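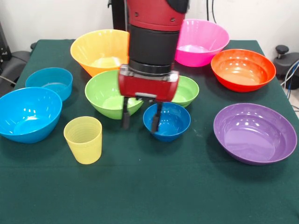

Le bras au-dessus des bols, un doigt de la pince de chaque côté de l'intervalle entre le vert et le bleu foncé.

Objet : Re: [atelier-bras] La pince serre toute seule après une pause

Bonjour la liste,

Je reprends le fil du mois d'octobre, que j'avais lâchement laissé mourir. Je remets le message d'origine, pour ceux qui sont arrivés entre-temps :

> Bonjour à tous,
> chez nous la pince se referme parfois toute seule au moment
> où on relance le programme après une pause. Pas à chaque
> fois, sinon ce serait trop simple. Le bras ne bouge pas,
> l'interface affiche « prêt », et clac, les doigts se
> rapprochent à pleine force. On a déjà perdu un bol (fendu
> du bord jusqu'au fond) et un collègue a retiré sa main
> juste à temps.
> Contrôleur Drulivero, séquenceur Irus, rien d'exotique.
> J'ai changé le câble de la pince, refait le zéro, réinstallé
> le pilote. Même chose. Est-ce que quelqu'un a déjà vu ça,
> ou est-ce que je deviens fou ?
> Merci d'avance !

Non, tu ne deviens pas fou, ou alors on est deux. Je l'ai eu aussi, exactement pareil, et je crois que j'ai fini par coincer le coupable. Je raconte dans l'ordre, parce que je me suis trompé deux fois en route et que ça peut éviter à d'autres de faire le même détour.

Notre poste, vous le voyez sur la photo : des bols en plastique de toutes les couleurs et un gobelet jaune sur une nappe vert foncé, et le bras qui descend au milieu. L'exercice s'appelle Jaidee chez nous, c'est du rangement d'objets creux : on attrape par le bord, on soulève, on pose ailleurs. Prendre un bol par le bord, c'est un doigt dedans, un doigt dehors, et quand les bols sont serrés comme ça le doigt extérieur a vite fait d'aller se promener chez le voisin. Retenez ce détail, il m'a fait perdre une bonne semaine.

La première fois que la pince s'est refermée sans qu'on lui demande rien, j'étais à côté du poste, programme en pause, en train de redresser un bol. La main à une largeur de paume des doigts, pas plus. J'ai repris à la console et clac. Le bruit est très reconnaissable, sec, comme une agrafeuse. Je n'ai rien eu, mais j'ai bu mon café debout dans le couloir après ça.

Première fausse piste, donc : les bols voisins. Je me suis dit que le doigt touchait un bord pendant la pause, que la pince mesurait un effort, croyait tenir un objet et complétait la prise. Ça se tenait très bien ! J'ai écarté tous les bols, j'ai refait les trajectoires d'approche, j'étais content de moi. Et le lendemain, reprise à vide, loin de tout : clac.

Deuxième fausse piste : la masse. On a pas mal de câbles qui traînent à droite de la table, et j'ai soupçonné un parasite sur le signal de commande. J'ai tout séparé, puissance d'un côté, signal de l'autre, avec des colliers tous les dix centimètres (c'est joli, d'ailleurs). Aucun effet sur le défaut.

À ce stade j'ai arrêté d'avoir des idées et j'ai fait ce que j'aurais dû faire tout de suite : j'ai lancé une série de pauses et de reprises sans personne près de la table, avec le journal complet activé. 714 reprises, étalées sur plusieurs soirées. La pince s'est refermée toute seule 18 fois. Et là, en ouvrant le journal, c'était gros comme une maison : dans les 18 cas, la pause était tombée pendant que le séquenceur attendait l'accusé de réception d'un ordre de fermeture. Jamais ailleurs.

En clair : Irus envoie « ferme ». On appuie sur pause avant la réponse. L'ordre reste dans la file d'attente. Pendant la pause, on déplace le bras à la main ou on rouvre la pince depuis la console, tout a l'air tranquille. À la reprise, Irus vide sa file avant de relire l'état réel, et le vieux « ferme » part. Avec la consigne de force d'origine, qui chez nous était réglée à 99 pour cent (oui, je sais, on va y venir).

Ce qui m'énerve un peu, c'est l'affichage « prêt ». L'interface ne regarde que le bras. La pince peut avoir un ordre en attente, le voyant reste vert quand même. Je n'ai rien trouvé là-dessus dans la doc, si quelqu'un a mieux cherché que moi je suis preneur de la page.

Ce que j'ai changé :

Dans le script de reprise, je purge la file de la pince, puis je relis la position des doigts, puis seulement je rends la main au programme. Si la position relue ne correspond pas à la dernière position connue, ça s'arrête et ça demande une confirmation à la console.

La force est descendue à 56 pour cent. Pour des bols en plastique c'est encore beaucoup, on doit pouvoir baisser. Je n'ai aucune explication glorieuse pour l'ancien réglage, il était dans le fichier depuis toujours et je l'avais recopié d'un poste à l'autre sans le regarder.

Et surtout, la règle qu'on a écrite au marqueur sur la porte : la pause n'est pas un arrêt. On ne met plus les mains entre les bols avec le programme en pause. Arrêt d'urgence enfoncé, et on vérifie que la puissance de la pince est coupée elle aussi. Chez nous elle ne l'était pas ! L'arrêt d'urgence coupait le bras, et la pince restait alimentée par son propre bloc Dretero. On l'a recâblée dans la même chaîne. Vérifiez chez vous, vraiment, ça prend cinq minutes : bouton enfoncé, envoyez un ordre d'ouverture, et si les doigts bougent vous avez le même montage que nous avant.

J'ai relancé la même série avec le nouveau script, toujours 714 reprises, et aucune fermeture intempestive. Je reste prudent, le défaut était assez rare pour se cacher longtemps, et je n'ai testé qu'avec notre version d'Irus. Je n'ai pas essayé non plus le cas où la liaison tombe pendant la pause. C'est prévu, quand j'aurai une soirée.

Pour l'auteur du message d'origine : est-ce que tu peux regarder dans ton journal si la dernière ligne avant la pause est un ordre de fermeture sans accusé ? Si c'est bien ça, on a le même défaut et je t'envoie le script tel quel. Sinon je veux bien voir ton journal, là ça m'intrigue.

Et si quelqu'un tourne avec un autre séquenceur que Irus sur un contrôleur Drulivero, ça m'aiderait de savoir si vous arrivez à le reproduire. Il suffit de mettre en pause juste après l'ordre de fermeture, à la main c'est pénible à viser, mieux vaut le scripter. Sans personne à portée de la pince, évidemment.

Je relève la liste dimanche soir.

À bientôt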